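3.2 Planning the equipment budget

When we began putting together the purchase plan for the Closcombe bench, we made the mistake that I suspect most small groups make, and started with the arm. It is the biggest line on the sheet and the most fun to argue over, so the first two meetings went by without a word about fingertips, fixtures or the plain household goods that a sorting task uses up over a year of steady work. Tamsin Lyons finally asked us to turn the sheet upside down and price the small things first, and the rest of this section follows her order (with our thanks!).

We set the working budget in shares of the total, with the full award counted as 100. Of that, 67 went to the arm, its controller and the gripper body, and everything else had to live inside what was left. Fingers were entered as a consumable from the first draft. We planned on eight spare pairs for the year, bought in one order from Pasov, and kept the wrist camera on its own line so that a delay in one order would not hold up the other. Figure 4 covers the bench during work on the tool task, with view (a) looking past the closed fingers to a steel bowl with an adjustable wrench in it.

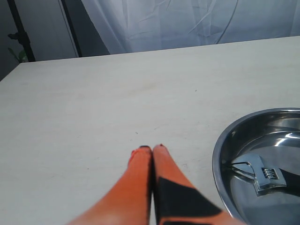 3.3 Tools, trays and the cost of variety

Hand tools are cheap one at a time, and that makes them easy to plan badly. Our first list had a single mixed set from Govis, chosen because it was on sale in April, and it took Reginald Fitzsimmons an afternoon with the old task sheets to persuade the rest of us that we needed to pay for variety in shape and finish as well. A gripper that will be asked to handle polished metal and molded grips should be budgeted against both, and we would gladly have given up a nicer monitor for a second set of tools. In the end we did just that, and have not missed the monitor.
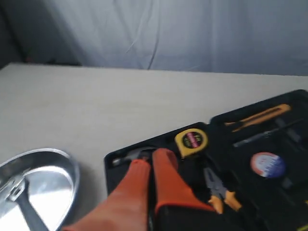 Storage was the line we revised most often. We had first priced open bins from Obi, which cost very little and can be replaced up to 100 times over before they approach the price of a sensor, but a bin tells the planner nothing about where a tool ought to be. A case with fitted recesses, like the black one in Figure 4(b) where the hammer, the yellow tape measure and the pliers lie close to one another, costs more and ties the buyer to the tools it was molded for. We therefore entered the case and its contents as one item, to be replaced together, and left the steel dishes on a separate line where any kitchen supplier can fill the order.

Figure 4. Tool task on the Closcombe bench: (a) fingers closed beside the bowl; (b) fingers at the hammer head in the open case.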